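How I Budget for Hand-Held Grippers Before I Order Anything

Saturday, September 2, 2023

I've planned gripper purchases for our little shop at Pevwood three times now, and the first time I got it badly wrong. So this is the order I do things in these days, and you're welcome to steal it.
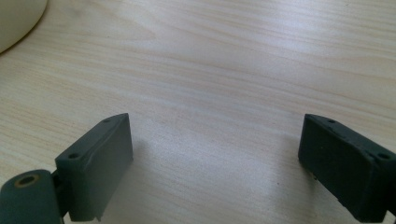
Step 1: Write down what you'll pick up

Before you look at a single price, list the objects. Size, weight, how slippery they are, whether they squash. I keep mine in a plain spreadsheet and I'm ruthless about it - if a thing only might get used next year, it goes on a second tab. The widest item on the first tab tells you the opening you need between the fingers, and that one number will cross off half the catalog for you.

Step 2: Price the fingers separately

Fingers are the part that meets the work, so they're the part you'll be replacing. Ask every seller what a spare pair costs and how they come off. Plain screws through the finger are my favorite, because anyone in the shop can swap a pair with a normal driver. My Gilchrist quote looked lovely until I saw the fingers were only sold with the whole front end (ouch!). I budget $35 a pair and buy three pairs up front.

Step 3: Ask about the joints

Find out what the pivots run in. Lined holes with a proper bushing cost a bit more, and I pay it gladly. Milan Visser, who does our repairs, wants to know two things about any new tool: can he press out a worn bushing himself, and can he get another one the same week? If the answer to either is no, add $100 to that quote in your comparison. It's a crude penalty but it has kept me honest.

Step 4: Don't forget the table

My first budget had no line for the bench at all. You need a clear surface with room to move your arms, and you need to think about light. A smooth wood finish can throw a lot of glare, and if a camera is part of your setup you'll be fiddling with lamps all afternoon. I set aside $200 for a matte mat, a couple of soft lights and the clamps I always seem to be short of.

Step 5: Borrow one first

Zaltton let us have a demo unit for a week, and I really should have asked sooner! Hand it to whoever will be using it all day. Gwion Jenkins has bigger hands than me and found out within an hour that the grip was too short for him - I'd never have noticed.

Step 6: Put it all on one page

My page has five lines: tool, spare fingers, bushings, bench, shipping. Ornimier's quote came in two parts with the shipping tucked into the second, so read to the end before you fill yours in. Then I leave it for a few days and go through it again with Milan before the order goes out. Next round for us is January, when I'll be adding a second bench.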